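O estagiário que não almoça

Na Traldale, onde trabalho há tempo suficiente para ter direito a cadeira com encosto, a modernização chegou pela copa. Esperávamos que começasse pela contabilidade, que todos consideram substituível, a começar pelos que não trabalham nela. Em vez disso, o primeiro posto a ser estudado foi o de quem leva o chá da mesa para o frigorífico.

O posto, convém dizer, não existia. Levava o chá quem passava. Às vezes era Do-yoon Ko, às vezes era eu, muitas vezes ficava onde estava até segunda-feira. Desde janeiro, a tarefa tem nome, responsável, registo de incidentes e um humanoide de duas pernas a quem chamamos Melley, que era o nome do projeto e acabou por pegar.

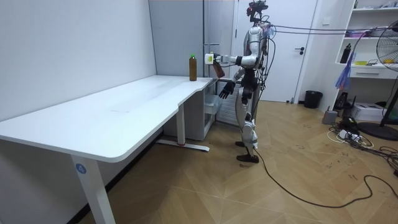
O Melley junto à mesa 4, com uma garrafa de tampa verde por arrumar.

A primeira coisa que a automação muda num local de trabalho é a mobília. Antes de alguém perder o emprego, perde o sítio onde deixava a mochila. As mesas foram esvaziadas, os cabos ganharam prioridade de passagem e aprendemos a contornar o corredor com a humildade de quem cede lugar a um andor. O Man-sik Yeom, que passou a vida a tropeçar em coisas sem que isso interessasse à empresa, viu o seu último tropeção entrar numa folha de cálculo.

A segunda coisa que muda é o vocabulário. Ninguém arruma garrafas; executamos transferências. A meta do trimestre são 1.000, e a Soo-ah Ryu, contratada para engenharia de processos, dedica as tardes a repor a mesa para que haja o que arrumar. Tira o chá do frio, pousa-o, afasta-se, espera, volta a tirá-lo. Perguntei-lhe se não a incomodava trabalhar para o robô. Respondeu que já tinha trabalhado para mim.
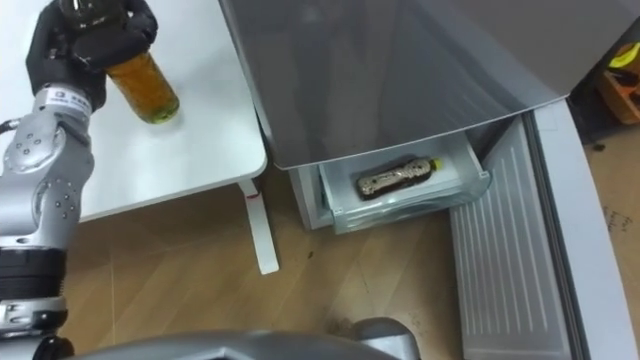
Seria fácil ficar pelo riso, e durante semanas foi o que fiz. A mão fecha-se devagar em torno do plástico, com uma cautela que nunca vi em nenhum colega com fome, e a tentação é fazer contas: quanto custa cada chá arrumado, quantos cafés se compravam com isso. O Édgar Ríos fez essas contas e afixou-as na parede. Estavam certas e não serviam para nada. Não se compra uma máquina destas pelo chá, tal como não se paga a um aprendiz pelo que ele produz no primeiro mês.

O que me inquieta é a paciência. A um aprendiz humano, a nossa direção concedeu sempre duas semanas e um suspiro. O rapaz que entrou antes do Melley deixou cair uma caixa na segunda manhã e ouviu falar dela até sair. Ao Melley perdoam-se as falhas com ternura científica: são dados. Orçamentaram-se 3.000 tentativas para ele aprender uma gaveta. Gostava de saber o que qualquer um de nós teria aprendido com 300.
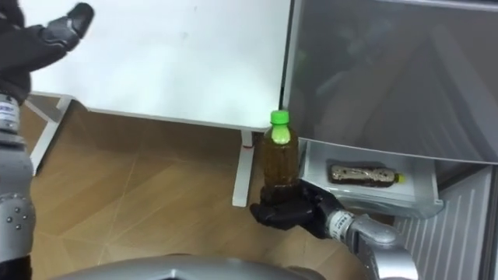 Quem fica com o tempo poupado

A promessa, apresentada pelo Dong-geon Moon numa terça-feira, com café e bolos, é que ficaremos livres das tarefas repetitivas. Acredito na boa-fé dele. Mas já vi o tempo livre ser distribuído nesta casa. Quando trocámos o arquivo em papel pelo sistema Rumov, ganhámos uma hora por dia, e ela foi vista pela última vez a entrar numa reunião.

A ida ao frigorífico, por pequena que fosse, era nossa. Demorava 2 minutos e neles cabia uma queixa, um boato, um pedido de desculpa que por e-mail ficaria ridículo. Foi lá que soube que a Soo-ah queria mudar de equipa, e foi lá que a convenci a ficar. Nenhuma folha regista isto, e por isso ninguém o dará por perdido.

Não peço que mandem o robô embora. Peço que se escreva, antes da próxima compra, a quem pertencem as horas que ele vier a poupar, e que se dê a quem entra de novo uma parte da tolerância reservada às máquinas.
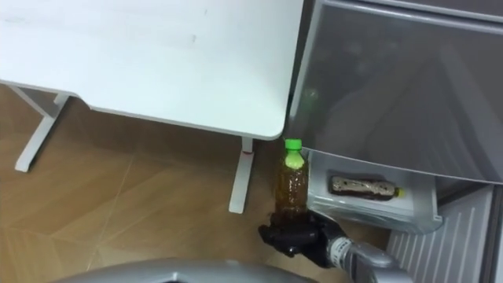
Então quem deve decidir que tarefas se entregam ao robô?

Quem as faz. São essas pessoas que sabem quais cansam as costas e quais servem de pretexto para levantar da cadeira, e até agora só lhes perguntaram onde estava a tomada.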